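Workshop notes: the belt problem on the Fiseo kit

Many members have asked why the Fiseo printer makes round holes that come out like eggs. I built mine in February and had the same trouble for 12 evenings, so I write down what I found.

First I blamed the firmware. I changed the steps per millimeter again and again, and the holes stayed the same. Then I bought new filament from Pareck. The prints looked nicer, but a circle was still an egg.

The mistake was in the X belt. The manual says to pull it "firmly", and for me this word means nothing. My belt was too loose, and also the small pulley was not tight on the motor shaft. When the motor changed direction, the pulley turned a little before the carriage moved. I put the set screw on the flat side of the shaft, tightened it, and shortened the belt by five teeth. After this I printed the 20 mm test cube with the hole in it, and the caliper showed the same size in both directions.

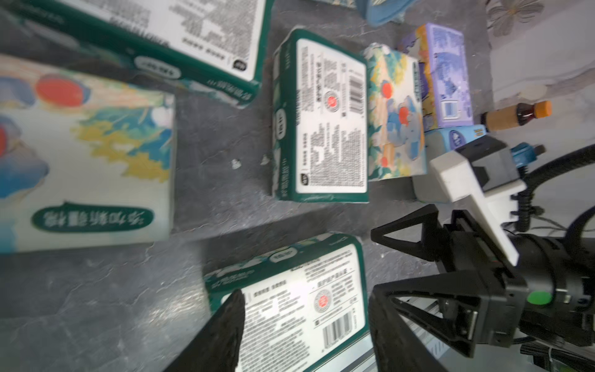
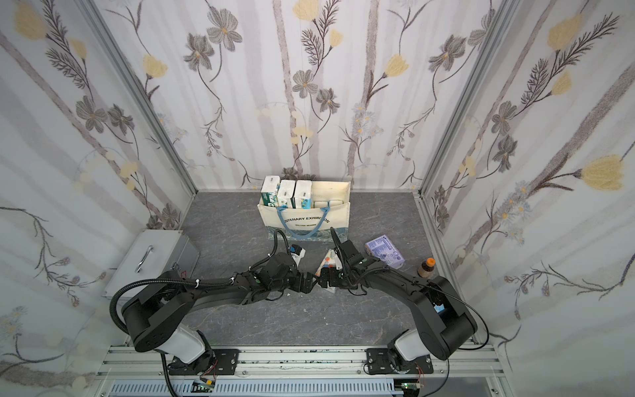 Dehghan wrote to the list that the screw alone is not enough, and that a drop of thread lock should go on it, otherwise the vibration will open it again in a few weeks. I have now done this also. Please use the weak type, or you will not get the pulley off when the motor must be changed.

The Y belt has the same kind of pulley, so check that one on the same day. The hex key in the kit is soft and mine became round at the corner. Better to use your own.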